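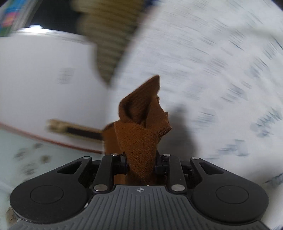
Sturkari hand-held gripper, tried at the Serholm open day in October

Serholm gave each visitor a ten-minute slot with the Sturkari and a pile of household items. I spent most of mine on socks. Knitwear is a fair test of a two-finger tool: it folds, it drags, and it hides the jaws.

Linkage: two parallel arms per finger, running on bright metal pins. No play that I could feel. The finger blocks are small, and a brown knitted sock pinched near its middle stays put while the loose fabric spreads above the jaws. Some of it also hangs down between the fingers, and I would like a guard there.

Body: matte black with a ribbed grey housing in the center. Weight on the spec card is 964 grams - too much for a full shift. Trigger travel is long.

I logged 73 picks and dropped four, all thin cotton. The Bako on the next bench was lighter but slipped more on wool.

Rating: 4 out of 5. Would buy with a shorter trigger.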